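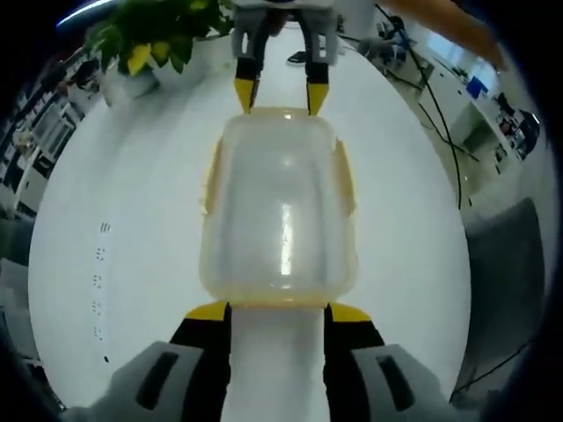
*Two-gripper hold on the food container, seen from the near gripper. Yellow pads on the near lip, the far pair on the opposite rim.*

29 June 2022

A long day on the hand-held grippers, and a good one on the whole, so I'm writing it up properly before I forget which pad was on which finger. The plan was to compare the two tip materials we have in for the Astero work: the Gondier pads (stiffer, a bit shiny when new) and the Cisuler ones, which are softer and pick up every crumb on the bench. I had meant to get to the Probert wrist mount as well but that has slid to July, and I can't say I'm sorry, as the screws for it still haven't come.

I stuck with the translucent food container for the two-handed work. It's a nasty little object in the best way: the walls are cloudy and throw a bright streak straight down the middle under our ceiling lights, and the tracker has never liked that, but the beige rim gives it something to hang on to. Pinching it lengthwise, one gripper at each end, keeps the side tabs clear of everybody's fingers. When we tried it across the short way last week we kept catching a tab and thinking we had a grip when all we had was the tab!

Weighed the container with the rice bag in it: 158 g. Same load for every trial, both materials.

**Gondier pads.** Lovely and predictable. They hold the lip as long as both people close at the same time, and they let go cleanly. Where they fall down is twist. If one end rises ahead of the other, the rim starts to roll in the pads and you can feel it go through the handle before you see it on screen. We lost 19 lifts that way over the day, nearly all of them on the fast runs, and I'd put a good part of that down to tired wrists (mine included).

**Cisuler pads.** Much more forgiving on the twist, and I was all set to declare them the winner before lunch. Then the afternoon warmed up and they got tacky, and the container began to hang on one finger after opening, which spoils the release timing completely. Wiping them with alcohol between sets helped. I'd like to know how long that lasts before the surface goes, so please, whoever uses them next, jot down how many wipes you give them.

Camera notes, while I'm at it. The fisheye on the near gripper shows both of its own tips and the whole far gripper at this distance, so for the long hold we can get by with one view if the second one drops out. The table edge bows out terribly toward the sides and I wouldn't trust any distance measured out there. Exposure was fixed at 1992 on the controller's own scale, whatever units that is supposed to be (the manual is no help). At the automatic setting the white tabletop pulled everything down and the black fingers turned to mush.

The session log stops at frame 1362 on the last Gondier set. That was me stepping on the power strip. The file opens fine up to there and I've left it in the folder with the others, so don't delete it, just don't use the end of it either.

Still to do:

- Repeat the Cisuler sets first thing in the morning, while the room is cool
- Try one material on the near gripper and the other on the far one, to see if the soft side takes up the twist
- Re-run the gripper width calibration, left finger looked a hair lazy on closing
- Order more Gondier pads, we're down to the last bag
- Tape the power strip to the leg of the bench

Pads are back in their labeled tubs, and both grippers are on charge.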